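Mollora Project: Interim Progress Report to the Steyn Fund
Monday, March 9, 2020
By Nomvula Mokoena, Principal Investigator, with Ruan Mnguni and Anathi Le Roux
3 shares | 0 comments

Purpose of this report

This report covers the second funding period of the Mollora project. It sets out the work completed under the grant agreement, the main result to date, one departure from the approved plan, and the work proposed for the remainder of the term. Spending is reported separately by the finance office.

Background

The Fund supports Mollora to study whether a robot arm can learn to approach and grasp household items using only the view from a small camera at the wrist. Most earlier work in our group relied on a fixed overhead camera, which must be calibrated again whenever the table or the arm is moved. The approved proposal asked whether that step could be removed without an unacceptable loss in grasp success.

Work completed

Collection of demonstrations closed in November. The set now holds 2502 demonstrations, all recorded by trained operators guiding the arm by hand controller. Of these, 2000 are used for training and the rest are held back for testing. Anathi Le Roux led the collection and wrote the operator instructions, which have been revised twice in response to operator comments.

Ruan Mnguni completed the Skisden training software. Skisden takes a short run of wrist images and produces the next small movement of the arm, together with a score for how confident it is in that movement. The version delivered under the original schedule used single images. It was replaced after early trials showed that the arm tended to hesitate when the target was near the side of the view.

Main result

The method was tested on 16 household items, in a series of 100 grasp attempts per item. Using short runs of images gave a higher success rate than single images on the majority of items. The gain was largest when the arm began its approach off center. Performance on flat items remains poor under both methods, and we do not expect the present approach to correct this.

A second finding concerns image quality. We had planned to remove blurred images from the training set. When Skisden was trained without them, it performed worse during fast movement, and they have been kept. The training set therefore includes views in which the target is only partly visible as well as views in which it lies well within the image.

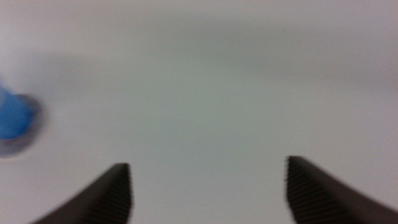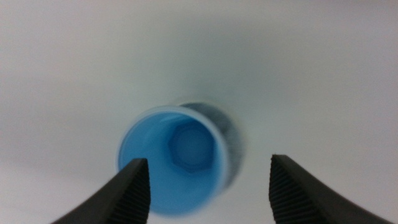

Wrist camera views, gripper fingers open over a pale surface.

The confidence score has proved less useful than expected. It falls as intended when the target leaves the view entirely, but it often stays high when only a small part of the target remains. Mr. Mnguni is testing a revised score that compares each image with those immediately before it. Early figures are not yet firm enough to report.

Departure from the approved plan

The proposal called for a second test site at Zustar during this period. The move was delayed while the two parties agreed on terms for data storage. Those terms have now been signed, and Reda Soliman has been named as the Zustar contact. The delay does not affect the final delivery date, but it shortens the time available for repeat trials at the second site. We ask the Fund to note this change. No additional money is requested.

Work planned for the next period

The team will repeat the full test series at Zustar using the same items and operator instructions. The arm there will be mounted at a different height, which will provide a direct test of the claim that no new calibration is needed. Maxine Rewi will oversee these trials and will report the results separately from those obtained at our own site.

We will also prepare the demonstrations for release to other research groups. A draft data guide is under internal review and will be sent to the Fund for comment before release. The revised confidence score will be included in the final software only if it performs better than the present one at both sites.

Questions about this report may be addressed to Nomvula Mokoena at the project office.

Contact | Copyright 2020 Mollora Project | Back to top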